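Notebook, storage bench, Saturday

Picking up from the January pages. Goal for today: find out why Steken column files written on the Isbridge box read back slower than the same files copied over from Gazi. Same bytes, checksums match, different read times. Last entry blamed the page cache. I no longer think so.

Setup. Isbridge, single NVMe drive, ext4, no other jobs. Test table is the Grakia export: 263 columns, mostly doubles, a handful of low-cardinality strings, one timestamp column stored as int64. Chunk size left at the default. Caches dropped before every read. Timings taken inside the reader, so process startup is excluded.

09:40. Baseline. Full-table read, 17 repeats, median. Locally written file is slower than the copied file on every repeat, no overlap between the two sets. Not noise.

10:15. Checked extents with filefrag. The copied file sits in a few large extents. The local one is in 600. The writer flushes each compressed chunk as soon as it is ready, and with eight worker threads the flushes arrive at the file out of order. The offsets are right, the allocation on disk is a mess. cp writes front to back and gets contiguous space.

10:50. Forced the writer to one thread. Extent count drops to the same level as the copy, read time matches the copy. Write time is much worse, as expected. So the cause is allocation order. Compression level has no effect on the gap, checked at the lowest and the default setting.
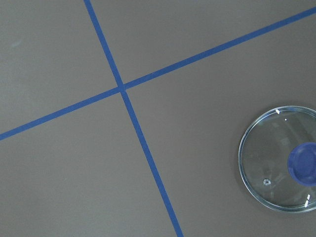
11:30. Options for keeping the threads:

a) fallocate the whole file up front. We don't know the compressed size in advance, but we have an upper bound from the raw column widths. Allocate the bound, truncate at close.
b) Put a reorder buffer between the workers and the file handle, so one thread does all the writing in offset order. Costs memory when one chunk lags.
c) Larger flush unit, several chunks at a time. Cuts the extent count but doesn't fix the ordering.

Tried (a) first, as it is a four-line change. Extents fine, read time equal to the copy. Problem: on string columns the bound is far too loose, and the write fails with ENOSPC on a nearly full disk even when the final file would have fit. Not acceptable as a default. Could be kept behind a flag.

13:20. (b) with the buffer capped at 2000 chunks. Works. The cap was never reached on the Grakia table. Peak memory is up, but well below what the reader needs for the same table, so anyone who can load the file can also write it. Write time is within run-to-run spread of the old eight-thread version. Reads match the copy.

One bug found on the way: if a worker throws, the buffer waits forever for the missing chunk. Added a poison entry so the writer thread wakes up, closes the file and passes the error on. Needs a proper test; right now I only triggered it by hand with a bad column type.

14:45. Random access check. Pulled single columns and row ranges from the new file, compared against the in-memory table. All equal. Column reads improved too, though less than the full read. Row ranges inside a single chunk show no change.

Not done:
Repeat on Gazi. It runs XFS with delayed allocation and may never have had the problem, which would explain why we missed it.
Append mode. The buffer assumes offsets start at the end of the header. Appending to an existing file will break this.
Decide on the name of the cap option. Currently max_pending, undocumented.
Rewrite the old benchmark table in the readme. Those reads were all done on copied files.

Branch is pushed, not merged. Raw timings are in the bench folder next to the January ones, same column layout.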